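Round table with a big glass lazy susan - how do you keep it from turning into storage?

Forum: Kitchen and Dining > Everyday Living

jelgate_lane
Hello all, long-time reader, and I finally have a question worth typing out. When we moved in with my mother-in-law in August we inherited her round dining table, the heavy kind with a dark reddish-brown wood edge and a great big glass lazy susan on top. I love it. I grew up with a skinny rectangle where you had to ask three people to pass the salt, and the first dinner we had here I think I spun the thing more than I ate.

My trouble is what happens between meals. It fills up! Bottles, jars, pill bottles, the packet somebody opened and didn't finish, and then whoever shops sets the meat down there too while they look for a pan. By six in the evening I'm clearing for a good while before I can set out a single plate. 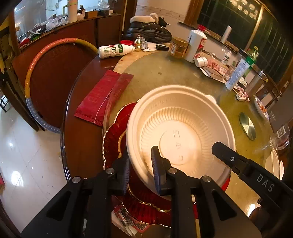
I have tried a basket (it became one more thing on the table) and I have tried asking nicely. The red plates with the wavy gold rims live there too these days, stacked near the edge, and I'm torn about those. They're so cheerful that I hate to shut them in a cupboard, but they take up the spot where somebody ought to be sitting. And the disposable bowls end up on top of them, naturally. What do the rest of you do?

tillow_kitchen
Oh, I know this table, or its cousin! We had one for years at my parents' place. My mother's rule was that the glass was for food and the wood was for people, so anything that wasn't going to be eaten at the next meal had to leave. It mostly worked, apart from my dad's vitamins, which she gave up on.

For the plates I'd say leave them out. Pretty things get used when you can see them, and it sounds like you're happy looking at them.

Mansour69
I'm going to disagree with the plates part, sorry tillow. Anything stacked on a table invites the next thing on top of it, and the bowl is your proof. Clear the stack and you'll find the rest thins out too. Mine are on an open shelf by the stove, where I still get to see them.

Also, and I say this kindly, please get the raw meat off there. Straight to the fridge or the counter by the sink. A surface that everybody touches and spins is the last place I'd want it, and pill bottles right nearby would make me nervous as well.

jelgate_lane
Fair on the meat, Mansour, and I winced a bit typing it. I've already had a word at home. The pills are harder, as my mother-in-law takes hers with meals and likes them in reach.

Milagros Yáñez
We had the same thing with my aunt's medicine - what helped was a little lidded tin that came out with the napkins and went back on the sideboard with the napkins. She never had to go hunting for it.

I'm with Mansour on the raw meat and with tillow on the plates, so I suppose I'm no help at all. Do you have a sideboard?

jelgate_lane
We have a small one that's full of candles and tablecloths we never use. I could be talked into emptying a drawer.

clodovico
Am I the only one who thinks the table sounds fine? A lazy susan with sauces on it is doing its job. I keep soy, vinegar, chili and a jar of something pickled on ours all year long, and we just eat around them. I paid 300 for mine secondhand and I wasn't going to leave it bare.

Mansour69
Sauces, sure. Bottles lying on their sides, no. If it rolls when you spin it, it needs another home.

Uriel Quiroga
One small thing from me: wipe the glass every night, even when it looks clean. Once that's a habit you end up lifting everything anyway, and you get tired of lifting what you don't need. Warm water with a drop of dish soap, then a dry cloth so it doesn't streak.

jelgate_lane
I like that one, Uriel, and I'm starting tonight. The candles are coming out of the drawer, the tin idea has been approved by the lady herself (she wants a blue one), and the plates are staying put for now while I work up the courage to put up a shelf. Clodovico, your sauces have my blessing!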